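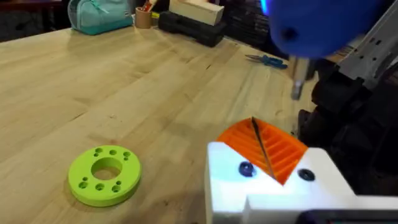
The bench in November, with the green ring, the V-block and my blue-handled pliers.

I finally put a finish on the workbench top. It had been bare maple since I bought it, and it was starting to pick up every bit of grease that came into the room. I put it off for most of the year since it meant clearing everything off, and I had nowhere to put everything.

The top is butcher block, pale strips glued side by side. I paid 60 dollars for it from Kiros Seyoum, who was replacing his kitchen counters and had a length left over. It had a few knots and plenty of scuffs when I got it, and I have added more. I sanded with 120 grit first, then 200 or close to it, whatever was in the drawer. I did not try to take out the deeper marks. That would have meant an afternoon with a belt sander, and I'd have put new ones in by the next weekend.

For the finish I used a hardwax oil called Navby. Two thin coats, wiped on with an old T-shirt and buffed after fifteen minutes. The can says to wait overnight between coats and I did. The second coat took much less oil than the first. I have most of the can left, so I may do the shelf over the door too. It smelled for three days with the window open.

The lime-green ring is one of my prints. It's flat, with a big hole in the middle and smaller ones around it. I drew it up as a drill rack to go around the base of the lamp, and the big hole came out too small for the lamp. I measured the pole and forgot the collar at the bottom. I'll print it again with 4 mm more in the center. The first one stays on the bench for now and holds screws upright while I have something apart.

The white block took longer. It has a V cut in the top so that a thin round piece will lie in it without rolling. My first version was one piece, and the metal slid along it whenever I bumped the bench. Eldana Jemal suggested a separate insert with ridges, printed in something a little softer. I had half a spool of orange, so it's orange. The ridges run across both slanted faces. Dark blue caps go on either side of the notch. I printed the insert three times before it dropped in without filing.

The pliers need a spot on the wall. They get used more than anything else I own and they end up in the middle of the bench every time. I have a strip of pegboard behind the door that I haven't hung yet.

Still to do: oil the underside of the top so it doesn't cup, reprint the ring, and sort the screw jars. Kiros also wants a block like mine with a wider notch, for dowels. I told him to send me the diameter and he still hasn't.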